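Progress report to Rolis, second period
Project: upkeep and commissioning of the two-arm cell
Prepared by Wakana Ishida, with bench notes from Octavio Navarrete

1. Status

The cell returned to service in April after the rebuild of the right arm's cable route. The remaining open item from the first report, drift in the left wrist camera mount, is closed. One new item is open and is covered in section 4. Spending is within the approved budget line and no change is requested.

2. Mechanical setup

Both arms stay on a shared aluminum rail at the front of the enclosure, each on its own black mounting plate. Octavio Navarrete removed both plates, cleaned the contact faces and refitted them with new screws. The screws were tightened in a cross pattern and checked again after 3 days of running. No movement was found on the left plate. The right plate had settled slightly on one corner and was shimmed.

The cable at each wrist is now left with a service loop — the earlier routing was too short and pulled at the connector when the wrist turned. The loop has to clear the rim of the basket when a gripper works close to it.
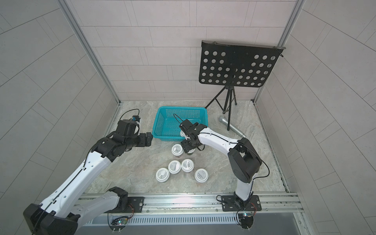

How often do the mounting plate screws need to be checked?
Once a month in normal use, and again after any contact stop that trips the drive.

3. Gripper service and pick task

The pick task uses lidded cups and an open plastic basket. It was kept the same as in the first period so that results before and after the rebuild can be compared. Tetsuya Shibata ran 982 cycles on the rebuilt cell. The stops he logged fall into two groups: grips taken too high on the lid, and grips where one finger touched a neighboring cup on the way down.

The first group was traced to a zero offset in the right gripper. The offset was measured again with the fingers fully closed, entered in the controller and written on the card inside the cabinet door. The second group depends on how closely the cups stand or lie together, and is handled in the approach path. The fingers now open to a narrower width before the last part of the descent.

The wrist camera bracket was replaced with the stiffer part from Hirose. Calibration after the change took one morning. The check is made by eye first, with both fingers in view at the bottom of the picture, and then with the target board.
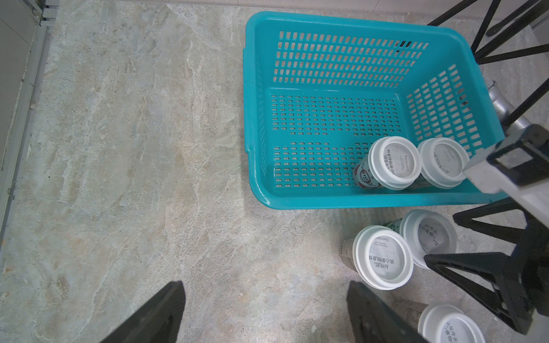 Wrist camera view with the fingers apart, cups in the basket and on the floor.

4. Open item: right shoulder joint

Chie Yagi recorded a higher holding current at the right shoulder than at the left in the same pose. The joint was opened and the grease was found to be in fair condition, so it was cleaned and repacked. The difference became smaller but did not go away. The present view is that the bearing preload is at the high end of its range. A replacement joint has been ordered through Zodon with a lead time of 7 weeks. Until it is fitted, the right arm is limited to reduced speed when reaching across the center line.

The control boards below the two bases were inspected at the same time. Connectors were reseated and the strain relief on the right side was renewed. The vent grille in front was vacuumed, and this has been added to the monthly list.

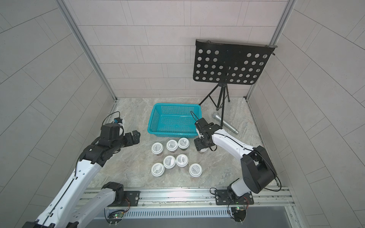

Fixed camera view: both arms on the front rail, teal basket at center.

5. Work planned for the next period

Fit the replacement shoulder joint and repeat the holding current test in the same poses.
Run a further 2,000 cycles at full speed on both arms.
Move the maintenance log from paper to the Lollano system. Isamu Furukawa will set up the entry form.
Order a second set of gripper fingers for each arm, to be kept as spares.

The cycle log and the current readings are available from Wakana Ishida on request.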